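Household Textiles, Unit 3: Caring for Table Linens
Notes by Menaka Kanagaratnam

Welcome back, everyone, and thank you for bringing in such lovely old napkins last time (Pranab, I'm still thinking about your grandmother's hemstitching!). We'll start with fiber, move on to stains, and leave ironing for July, when the studio has its boards back.

Linen comes from the flax plant, and it behaves differently from cotton in ways you can feel with your fingers. It's cool to the touch, a bit stiff when new, and it softens over years of washing. Cotton gives more and wrinkles less sharply. If you aren't sure what you have, wet a corner – linen drinks the water up fast and dries fast too.

Now, stains. Please write this part down, as people always ask me again later. Blot first, and work from the outside of the spot toward the middle. Cold water for egg, milk and blood. Tea and red wine can go into an oxygen bleach soak if the cloth is white and sturdy, but test a hem first, and keep wool and silk well away from it. Candle wax should be left to harden, then lifted with the back of a spoon before you go near it with paper and a warm iron.

Sizing is simpler than the shops make it seem. Measure across the table, then add the drop twice, once for each side. For a round table the cloth is a circle, or a square if you like the corners hanging down in points.
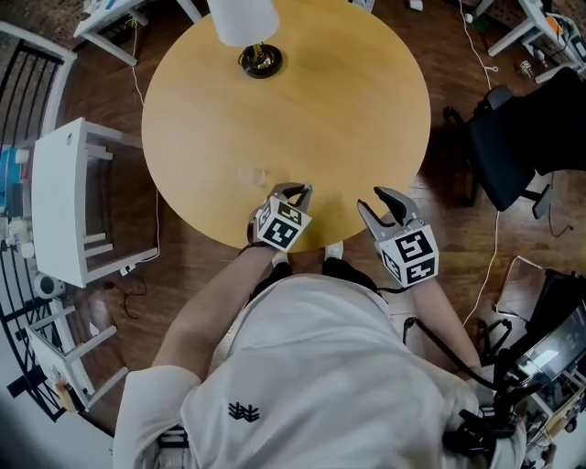
A table 103 centimeters across with a drop of 27 wants a finished cloth of 157, and you'll add your hem allowance to that before you cut. Wash the fabric first, please, even if the bolt says preshrunk.

For next time, read the Makori handout on darning and bring one damaged piece to mend. Farzana has spare needles if you need them.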